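Intro to Logistics — week 6 notes (February)

Inventory basics, cont. from last time. Bring the Plivham handout, we didn't finish it.

Why hold stock at all? Demand moves around, suppliers run late, bigger orders cost less per unit. Holding it costs too: rent, insurance, money tied up, stuff going out of date. Most of todays topic is the trade between ordering cost and holding cost.

Order a lot at once = few orders, full shelves. Order a little = lots of orders, empty shelves. Total cost curve is flat near the bottom, so being slightly off the best quantity hardly hurts. Remember this for the exam.

Plivham case: yearly demand 3519 units, order size 265. Average cycle stock is half the order size, not counting safety stock. Old order size was 244 — compare both, use the same holding rate.
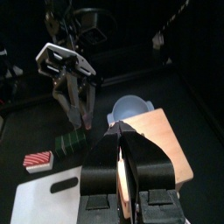
What is safety stock for?
It covers the gap when demand runs high or a delivery comes late during lead time. Steady demand and a reliable supplier, you can keep it small.

Reorder point = demand during lead time + safety stock. Watch units!! Daily demand with lead time in weeks is the usual mistake.

ABC sorting: A items get checked often, C items get a simple rule and left alone. Sort by yearly value, units alone will mislead you. Fomov table on p. 2 is already sorted, the Mulach one isnt — do that yourselves.

For next class: finish Plivham, both order sizes, show the working. Read the Mulach case up to the supplier section.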